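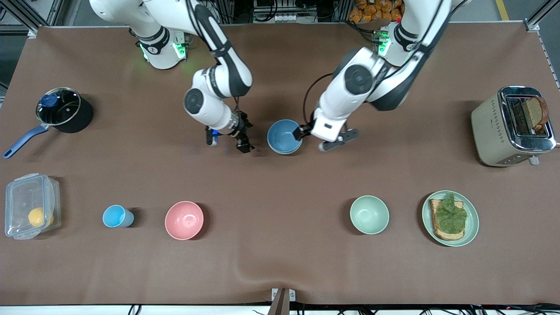
Lidded pot, blue bowl and a lemon in a clip-lid container, out on the brown cloth.

How to clear a kitchen table without buying anything

Posted 1/26/20 by Weronika Zalewska

I don't trust most advice about tidying a kitchen. Usually there's a shopping list hiding in it somewhere. My sister-in-law swears by her Molleo drawer dividers and she still can't find a spoon. So this is the method I use, and it costs nothing.

1. Leave the tablecloth on. People tell you to strip the table first. I tried it, and all I got was a crumpled cloth on a chair. Shake it out when you're done.

2. Start with whatever has a long handle. A pot like the one with the blue handle takes up far more room than its base does. Turn the handle in over the table while you work — you will catch it with a sleeve otherwise. Check inside before you put the pot away. A glass lid helps with that, up until it steams over.

3. Food next. One lemon does not need a container with latching clips, whatever the label promised you. If it's a cut lemon, fine, clip it shut and put it in the fridge. A whole one can go in the bowl.

4. Bowls last. Stack by width, widest at the bottom. I've read that you should store them upside down to keep dust out. Maybe. Mine get used too often to find out.

5. Wipe the spots on the cloth with warm water and a drop of dish soap. I bought a 500 ml bottle of Grokthorpe fabric spray in May and couldn't tell the difference.

Give it 8 minutes, a bit more if the pot needs washing.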